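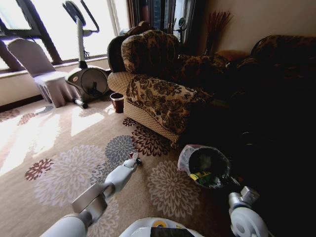
Photo: Reiko Fujimoto / Britlow Robotics Club

From: Reiko Fujimoto
To: britlow-members
Subject: Re: [britlow-members] floor pickup task, exposure and left arm reach

Replies inline. The photo at the top is from the head camera, living room set, litter task.

> The left gripper keeps stopping short of small objects on the
> patterned carpet. Is this calibration or detection? On the plain
> mat in the workshop we had no trouble with the same build.

Both, but mostly detection. I went through the 103 attempts we logged in March. In 30 of them the detector either returned nothing or put its box on part of the carpet pattern. The flower motifs have dark maroon areas, and a small dark object next to one of them gives very little edge to work with. In the photo the left gripper tip is near the object, so the arm can clearly get to that part of the floor. When the box is right, the remaining error is a few millimeters in depth, and I would fix that with a new hand-eye calibration before anyone changes the planner.

> Should we lock exposure? Wada branch has it on auto.

Lock it, but not at the value in the Wada branch config. The window washes out the left part of the carpet and the right side goes nearly black. With auto exposure the image shifts every time the head turns toward the glass, and the detector thresholds shift with it. I suggest two fixed exposures taken back to back and merged before detection. Tallex did this for their corridor task and the code is in our shared folder under "bracket". It adds 30 ms per cycle, and we can afford that at our arm speed.

> Does the tipped wastebasket count as an obstacle or a target?

Target, second stage. The rules draft says litter first, then containers. For now the planner should treat the basket as an obstacle for the right arm until stage two starts. Please note that the liner hangs over the rim, so the collision box has to include the bag as well as the rigid part. The current model covers only the rigid part.

> Who has the newest build?

Build 613 is on the lab machine. Do not use the one on the Brosta laptop, it still has the old wrist limits.

Open items:
- hand-eye calibration, left arm (me)
- port "bracket" to our camera node (open)
- larger collision box for basket plus liner (open)
- relabel the 30 failed attempts by cause (open)

If you take one of the open items, reply to the list so that two people do not start on it.

Reiko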